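3.2 Materials and storage of the samples

The households in Gratombridge were asked to keep their rain water samples for 12 days before collection. We selected this period after a small trial in May, when Baran and Bahrami noticed that the color of the water changed slowly in the first week and then stayed almost the same. Each household received the same instruction sheet, in two languages, and a telephone number for questions. In total 493 samples arrived to the laboratory, and 40 of them were excluded for missing labels.

The shape of a container has an influence on how the fine particles settle. In a narrow vessel the particles meet the wall more often, and the layer at the bottom is less even (Mamani and Cáceres). Long tubes are also more difficult to clean than short ones, especially near a threaded end (Fig. 1). 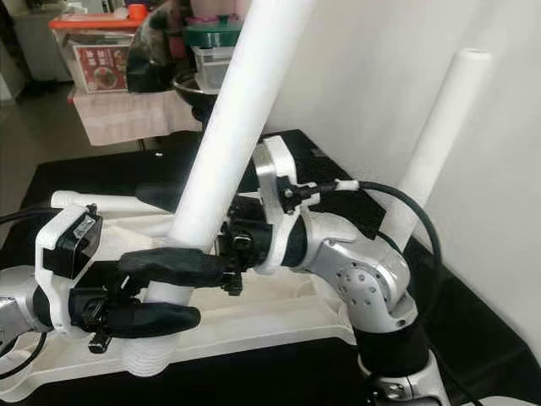
Figure 1. A long white tube with a short ribbed thread near its lower end.

The turbidity was measured three times for each sample, and the middle value was used. When two readings differed strongly, the sample was mixed again by hand and the measurement was repeated after 200 seconds. We did not filter the water, as our interest was in the condition in which families store it.

Samples from the district of Bedoya were treated separately. The roofs in this district are older, and many families clean the gutters only once a year. Their results are given in Section 4.1.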